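Ticket 614: Label printer in goods-in prints every second label blank
Status: Closed (reopened once, closed again)
Raised by: Csenge Bozsik
Assigned to: Ross Sutherland
Site: Kelemen

Tuesday, 08:40 - Csenge
The label printer has started leaving every other label blank. The good ones are perfect. The blank ones are also perfect, in their way, but the courier won't take them. I've turned it off and on, so please don't ask.

09:05 - Ross
Have you turned it off and on? Sorry, the form makes me ask. Which roll is in it, and what does the settings page say for label length?

09:20 - Csenge
Settings page says 89 mm. The roll is whatever Tibor put in on his way out. He says it is "the usual".

09:50 - Ross
Measured a label from that roll with a ruler: 81 mm. The usual is 89. The printer is looking for a gap that has already gone past, panicking, and feeding a blank to calm itself down. Changed the length to 81 and ran a calibration by holding the feed button until the light blinked twice.

10:15 - Ross
Printed a test batch of 111. No blanks. Closing.

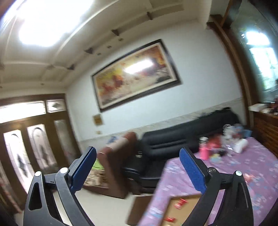 Reopened, 13:30 - Csenge
Blanks are back. Nobody has touched anything, which I realise is what everybody says.

13:45 - Ross
Somebody sent a job from the Wetano order screen. That screen has its own label length, set to 89, and it overrules the printer each time. Veronika Fodor has the admin login and is at lunch.

14:35 - Veronika
Back. Changed the Wetano template to 81 and saved it. It asked me if I was sure, then asked again in a different font.

14:50 - Ross
Sent three orders through from the order screen and all the labels came out printed. Also cleaned the gap sensor with a dry cotton bud while the lid was up. It had a fair bit of glue on it - not the cause, but not helping.

To do: when the 89 mm rolls come back in, change BOTH the printer and the template. I have stuck a note on the lid, printed on an 81 mm label, so the last word is missing.

Closed, 15:10 - Ross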